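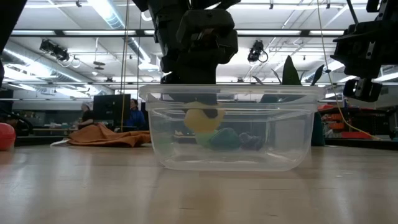 Idaleck Community Kitchen
Monthly safety walk-round, May
Inspected by: Viola Amato
Accompanied by: Leonardo Ferri, under protest

1. Fire exits clear
Fail. Back door blocked by a chest freezer. I was told it is only there until Friday. It was only there until Friday last month as well.

2. Extinguishers in date and on their brackets
Pass. The one by the hob has been moved off the floor, where it had been holding the door open.

3. Fridge temperatures logged twice daily
Partial. Every morning reading for the month is exactly 3 degrees, in the same pen. Either we own the steadiest fridge in the county or Leonardo and I need a chat.

4. Food stored covered, labelled and dated
Partial. Dates good. Labels less so. "Soup?" is a question. Raw and cooked are on separate shelves at last.

5. Knives and boards
Pass. Red board is badly scored and should go in the bin. I put it there myself at 10.15. By 11.00 it was back on the rack, washed.

6. Hot water at hand basins
Pass, 42 degrees at the tap. Soap present. Paper towels present but on top of the cupboard, reachable by Thomas Ferraro and no one else.

7. Electrical leads and plugs
Fail. The Tiedemann mixer has tape on its flex. Taken out of use, note stuck on it. Please don't take the note off and use the mixer.

8. First aid box
Partial. Eye wash fine, burn dressings fine. Blue plasters down to one, and it has been opened.

9. Floor, including under the sinks
Pass, dry throughout. One potato, age unknown.

10. Accident book
Pass. Two entries, both Sandro Dal Bello, both the same drawer. Drawer to be fixed before there's a third.

Actions
Freezer: Leonardo, by Friday. An actual one.
Mixer flex: Dario Greco to get a quote.
Drawer: Thomas.
Plasters and a new red board: me, as usual. Receipts to follow.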